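Home | Paint | Wall coverings | Flooring | Tools | Archive

Dustutance uses cookies to remember your reading settings. Accept | Manage

Sunar Jerkari large-leaf wallpaper: review

Last updated: 19 August 2020

The Jerkari is a paste-the-wall paper from Sunar with an oversized tropical leaf print. It was hung on three walls of a small enclosure with aluminum posts and a white tabletop, using Abreu ready-mixed paste. This review covers hanging, pattern scale, color, cleaning and removal.
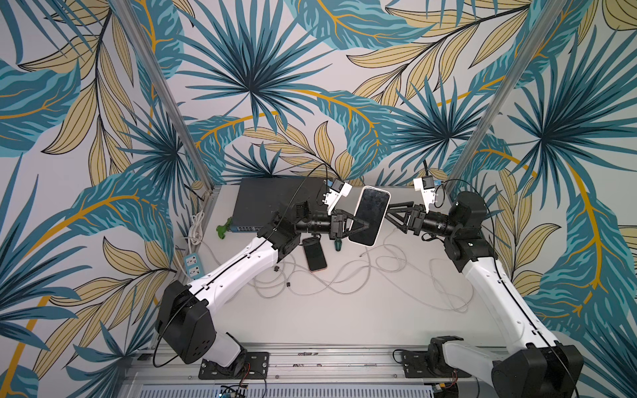
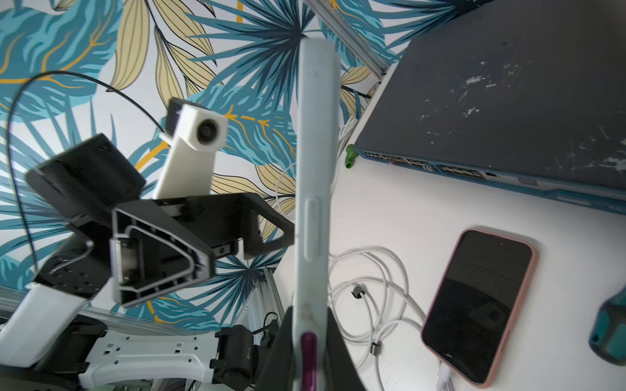
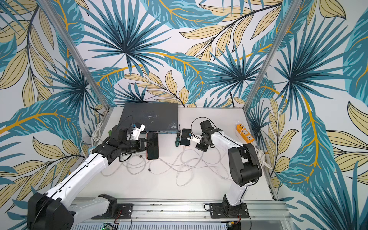 Wall coverings / Wallpaper / Full reviews

Format and supply

The test rolls were supplied 600 mm wide, in the short format. Sunar also sells the Jerkari in a 1000 mm width, which was not tested. Each roll came shrink-wrapped with a paper insert giving the batch number, the match type and the hanging direction. All of our rolls carried the same batch number. The inserts give the drying time for paste but leave out the recommended overlap at inside corners, and that figure had to be requested from the supplier.

The paper has a non-woven backing and a matte printed face. It is heavier in the hand than the plain Sunar papers reviewed earlier, and it holds a crease if bent sharply. Store the rolls flat. One of ours had been standing on end in the warehouse and arrived with a crushed edge, and that edge had to be trimmed off before the strip could be used.

Print

The design uses palm fronds and broad leaves in teal and dark blue, with long pale leaves between them outlined in dark lines. The ground is a pale off-white. Yellow is used mostly for midribs and veins, and this is where the print is at its best: the lines stay crisp where they cross the darker leaves. The dark outlines on the pale leaves are thin, and a small misalignment at a seam shows there sooner than it does in the fronds.

Scale needs thought. These are large leaves, drawn for a full-height wall. On short walls most of the drop is never seen, and where the strip starts decides what the wall looks like. A start point in the middle of a broad leaf gave a heavy block of teal at the top edge. Moving the start up the roll by half a repeat brought more of the ground color into view. Cut a length of lining paper to the height of the wall and lay it over the unrolled pattern before marking anything – it takes a few minutes and uses no stock.

The ground color reads differently under different light. In some conditions it is a warm off-white, and in others it goes toward pale gray. Anyone trying to match trim paint to it should check a cut sample in the room in question. The teal is more stable. The darkest blue can pass for black in a shaded corner.

Hanging

Surfaces were flat board, sealed and sanded with 100 grit. Abreu paste was applied to the board with a short-pile roller and the strips were hung dry. Open time was adequate for strips of this height. The paper slides well for the first couple of minutes, then grips quickly, and attempts to move it after that point stretched the edge slightly on one strip. The stretch did not recover on drying.

The match is a half drop. Waste was high, as expected for a repeat of this size, and it is worse on short walls than the coverage table on the Sunar site suggests. That table assumes full-height drops. For low walls, work out the number of strips per roll by hand and order on that basis.

Seams closed properly with a plastic seam roller and light pressure. A harder roller polished the face and left a faint shine. Inside corners were wrapped by a small margin and overlapped, and the overlap is thick enough to be felt with a finger. The alternative is a double cut, which gave a flatter corner on our test board but needs a new blade for every cut. A worn blade tears the backing and leaves white fibers along the line.

Edges that meet a metal post are awkward with any paper. The Jerkari was trimmed after hanging, using a wide filling knife as a guide. Paste left on aluminum dries to a dull film, so keep a damp sponge within reach.

Cleaning

Dry dust comes off with a soft brush. Pencil marks were removed with a white eraser and no visible loss of color. A damp cloth with a little dish soap is acceptable on the lighter areas, but on the darkest blue it left a tide mark that remained after drying. Sunar rates the paper as spongeable. We would treat that as the limit and keep it away from sinks and cooktops.

Scuff resistance is average. Fingernail pressure does not mark the face, while the corner of a metal tool does. The mark is pale and shows most in the dark leaves. Touching up with a matching marker was possible on the fronds, where the printed strokes already vary. It was not convincing on the flat areas of the broad leaves.

Sanding a torn edge with 2000 grit, dry and with very little pressure, took down the raised fibers without dulling the print. Coarser paper removed ink.

Removal

One test board was stripped after full cure. The paper came away in whole strips when pulled low and slowly from a bottom corner. Paste residue washed off with warm water. The overlapped corner was the exception, where the top layer separated from its backing and had to be scraped.

Compared with the Abreu leaf paper

Abreu sells a leaf paper of its own with a smaller repeat. It wastes less on short walls and is easier to match, and its inserts are better written. The print is softer, with no outlines, and the greens are duller. For a cupboard interior or a narrow alcove it is the more sensible purchase. The Jerkari has the better ink and backing and is priced accordingly.

Faults noted

– Corner overlap not stated on the insert.
– Coverage table unsuitable for low walls.
– Tide marks on the darkest blue after wet cleaning.
– Short adjustment time once the paste grips.

Rating: four out of five for print quality, three for ease of hanging, three for cleaning. The 1000 mm width will be tested separately if Sunar can supply it from a single batch.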